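When the gripper would not let go
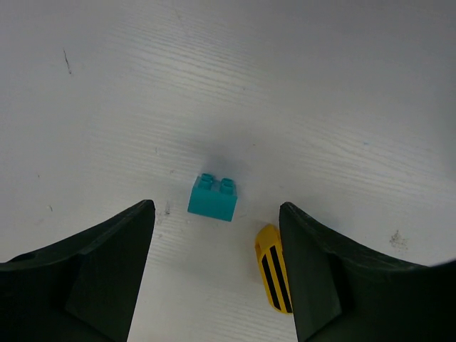 A teal block between the gripper fingers, with the yellow and black piece to the lower right.

Czesław Kaczorowski spent most of February looking for a fault that he first blamed on toy blocks. He runs the test bench at Greltero, where a small arm picks up light objects and sorts them. We spoke on May 11, 2021, after the arm had been back in service for several weeks.

The trouble began with a release command. The arm carried a block to its drop point, the software logged the fingers as open, and the block was still held between them. The arm then moved on to the next pick with the block in its grip and pressed it into the tabletop.

"It was a slow move, so all we got was a bent finger mount and a lot of noise," Kaczorowski said. "I hit the stop. My first idea was that the plastic was sticking to the finger pads. We had cleaned them that morning with something new."

He went back to the old cleaner. The fault stayed. Over the next days he ran 305 picks with the speed turned down, and the fingers failed to open on 47 of them. Blocks, longer pieces, it made no difference what they were holding.

"When it happens with everything you pick up, you should stop looking at what you pick up," he said. "I was slow about that. I lost a week on cleaner and tape."

The cause was a cable. The line to the finger motor ran through a clip at the wrist, and with the wrist turned past 70 degrees the clip pulled on the connector. Contact dropped out for a moment. If the release command was sent in that moment, it was lost.

What bothered Kaczorowski more was the log. The controller, a Domański unit the bench had used for years, was set up to record the command as the result. There was a position sensor in the gripper, but the sorting program never read it.

"So the log said open, every time. I had 47 failures and a clean log," he said. "I wrote part of that program. I can't be angry at anybody else."

His colleagues on the Ganano line had the same clip on their arm, and he called them the day he found it. Theirs had not failed yet. They took it off anyway.

The repair took an afternoon. The cable now has a longer loop at the wrist and a connector that locks. The program change took longer. After each release the arm waits for the sensor, and if the fingers have not opened within 4 seconds it stops where it is and asks for a person. It does not try again by itself.

"People wanted a retry," he said. "I said no. If it's holding something and doesn't know it, I don't want it moving — not even slowly."

The bench rules changed as well. Reaching in to free a stuck piece is allowed only with motor power off, which Kaczorowski admits he had not always done himself.

He still has the bent mount in a drawer. The next job is to go through the older Ukico programs and find out which of them trust a command in the same way. He has started on the first and already marked two places in it.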